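Robot Demonstrators (part-time, fixed term)

Skurnitz — Trostbridge site

Applications close at the end of November

We are looking for people to teach robot arms to handle everyday things. You do this by guiding the arm yourself, either with your hands on it or with a hand controller from a desk beside the bench, while the system records what you do. No background in robotics is needed. We have had good demonstrators who came from kitchens, sewing rooms, warehouses and dental surgeries, and several who came straight from school.

What the work is

Each session is built around one task. A typical one is to pick up a named object from a bin, carry it to a second bin and put it down without dropping it. You do the task, the arm goes back to its start position, you do it again. A full recording day comes to 200 demonstrations per station, shared between the people on shift. Some are over in a few seconds. Others are slow, especially when things are lying on top of each other or up against a wall of the bin and you have to find a way in with the fingers.

We want your natural way of doing it, including the small corrections. If you miss a grasp and go back for it, keep going. If you knock something over, say so in the log and carry on unless the task sheet tells you to stop. The recordings we throw away are mostly ones where the demonstrator froze or the wrong task number was entered.

The objects are ordinary household items and toys: a hairbrush, a bowl, a cup, a toy animal or two. They change between sets, and you will be asked to rearrange them by hand between runs so that no two starts are the same.
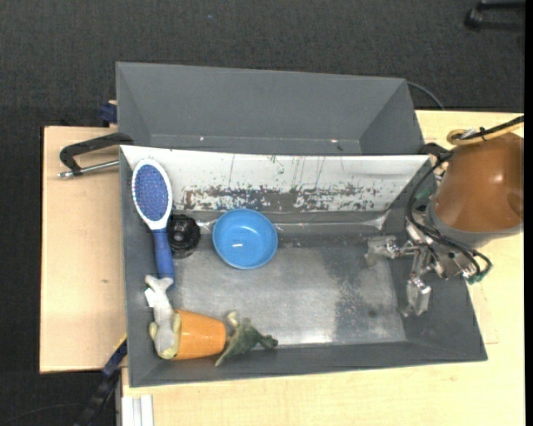
4 min read

The Trostbridge stations are bin-to-bin stations, with the arm working over one side of the bench. You stand or sit on the other side. With hand guiding, you hold the arm near the gripper and move it through the task. It is weight-compensated, so you are steering it and not lifting it, but your shoulder will notice by the end of a shift. With remote control, you hold the controller and watch the bench directly. Most people find remote control harder in the first week, because the arm turns more slowly than your wrist does. Judging depth is the other thing that takes practice.

You will be trained on both methods. After that we try to give people the one they prefer, though we can't promise it every week.

Hours and pay

Shifts are 3 hours long, mornings from 9.00 or afternoons from 1.30. You would work between four and six shifts a week, agreed a fortnight in advance. Breaks are paid, and you are expected to take them. The contract runs for six months and may be extended if the Astemstead stations open on time.

Pay is £14.60 an hour, including training. We do not pay by the number of demonstrations and there is no bonus for speed. Rushed recordings are of little use to us.

We have 19 places to fill, most of them at Trostbridge. A small number are at Astemstead, where the work is remote control only.

What you will do

Set out the objects for each run following the task sheet
Guide the arm through the task, by hand or with the controller
Mark each run as complete, failed or unsure
Write short notes when something odd happens (an object slips, a cable catches, the gripper closes late)
Check the clamps and the position of the bins at the start of each shift and after any knock
Wipe down the controller and handles before the next person comes on

What we are looking for

Steady hands and reasonable patience. The work is repetitive and we would like you to know that before you apply. People who enjoy it tend to like jigsaws, model making, knitting, video games or fishing, but none of that is a requirement.

You need to be 18 or over and able to work in the UK. You should be able to read a one-page instruction sheet in English and write a sentence or two about a run. Normal or corrected sight is needed for the remote stations. Left-handed applicants are very welcome — most of our recordings so far are from right-handed people and we would like to balance that.

If standing is difficult, the benches can be used seated. If you have a condition affecting your hands, wrists or shoulders, please tell us on the form and we can talk about which method might suit. It won't rule you out.

Safety

The arms run at reduced speed whenever a person is within reach, and every station has a stop button on the demonstrator's side. You will do a half-day safety session before you touch anything. Long hair is tied back, lanyards and loose bracelets come off, and sleeves are kept close at the wrist. Closed shoes only, please.

What we record

The arm's movements, the state of the gripper, and video of the bench from fixed cameras. With hand guiding your hands and forearms may be in the video. We do not record sound. Recordings are stored under a demonstrator number and your name is kept separately. They are used to train the Doucette handling system and may be shared with research partners under licence. You will be given the full consent form before your trial and can take it home to read.

How to apply

Fill in the short form on our vacancies page and choose Trostbridge, Astemstead or either. There is no need for a covering letter. Tell us which shifts you could do and, in a few lines, about something you do with your hands, at work or at home.

If we think it could suit you, we will invite you for a paid trial of one hour. You will have 3 tasks to try, starting with an easy pick and place and ending with one that most people don't manage first time. We are not scoring how many objects you move. We look at whether you follow the sheet and whether you report your failed runs as failed.

We reply to everyone within two weeks of the closing date. Trials take place at Trostbridge whichever site you choose, and we refund bus and train fares on production of a ticket. Parking is limited to the bays behind the building, so please ask for a permit when you book.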